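Riltby Clothing Store - progress to September 30, 2005

A really good quarter! We have sorted 623 garments since January and the knitwear is nearly done, with 10 rails now filled and 6 still to go. The Elow grant paid for the new shelving, so jumpers can lie folded at last and keep their shape. Coats come next, then the Dristard boxes. We need 18 more storage bags before winter.
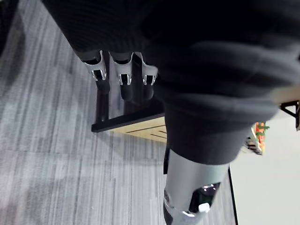 Black ribbed knit, Riltby sorting table.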